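Setting Up a Two-Arm Breakfast Table on the Pellarance Bench

Part 4: walls, cables and bread

By now you should have both arms bolted down and answering to their names. If one of them answers to the other's name, go back to Part 3 and swap the USB plugs, as I did on three separate evenings.

Put up the walls first. Three plain panels, back and sides, in the dullest gray you can find. My first backdrop was the shared workshop itself, and the policy I trained learned a great deal about other people's bicycles. Set the metal rails along the table edges and check the corners with a square.

Next, cables. Run each camera cable back along its forearm and leave a fat loop at the wrist. Turn the wrist to both ends of its travel by hand, power off, and watch the loop. If it goes tight anywhere, add slack. Mine is purple because the Drovberg spool was on sale, and I have 200 feet left if anyone is decorating.

Now lay the table. Tray at the back, plate in the middle, mug to the right of the plate, those two on a printed mat. Children's placemats work well: busy, flat and cheap. My bench runs under the ELSA snowflake one and has lost no dignity it still had. Mix your breads, too. A croissant, a bagel ring and a shiny bun each want a different grip, and you'd like to find that out before you've recorded 19 runs with buns only.
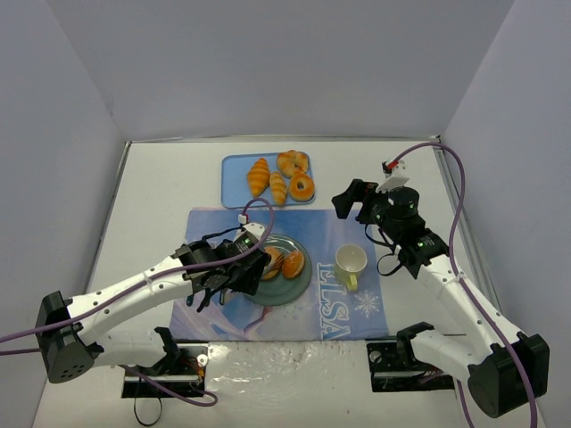
Işık wrote in to ask whether the grippers should close on a force limit or a fixed width, having flattened nine rolls on fixed width. Force limit, every time. Start at the lowest setting in Demine that will lift the bun and creep up from there.

Last, teach the rest pose. Both grippers should hang clear of the tray with room between them. Save it under a name you will recognize, then send the arms there at quarter speed with one hand on the stop button. Do the left arm alone, the right arm alone, then both.

Part 5 covers recording. Buy more bread.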